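Drirby Opens a Monday Toy Sort in Stellville, and You're Invited

STELLVILLE - I've been running Drirby out of the same narrow storefront for 11 years now, and I'm so happy to tell you that starting in May we're opening our Monday sorting table to anybody who wants to come sit down and dig through baskets with us!

If you've never been in, we take the stuff that piles up at the bottom of playroom bins, the squishy balls and odd scraps of cloth and whatever else got swept in with them, and we get the good pieces back out to families. Last year we sent 2000 toys home with kids in Stellville and over in Brullach (548 of them in December alone, which just about wore me out).

The new table is on the Ebihara Street side, by the window. Come at 6 in the evening, stay as long as you like, and bring a basket of your own if you've got one that needs doing. I'll have coffee on.

People always ask me what turns up, and really it's a bit of everything. Spiky puffer balls are the big one. I love the ones with googly eyes. Smiley-face balls too, and then you get a crushed can or an old plastic bottle mixed in with the toys, and those go straight to recycling. 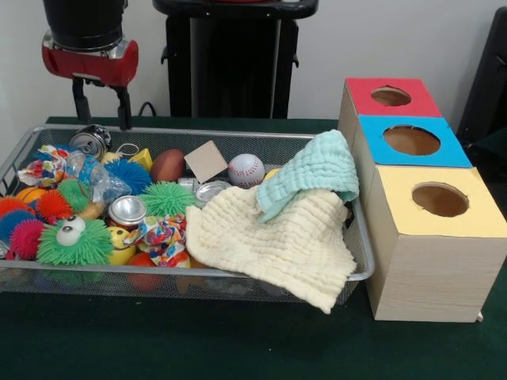 Cloths get their own pile, so please don't toss them! Muslins are always wanted, whatever the color, and we wash every one before it goes back on the shelf. Patterned scraps go to our quilting group, who have already used up 558 of them and keep asking me for more.

It's free and you don't need to sign up. Kids are welcome with a grown-up. For questions, stop by the Drirby counter any afternoon we're open.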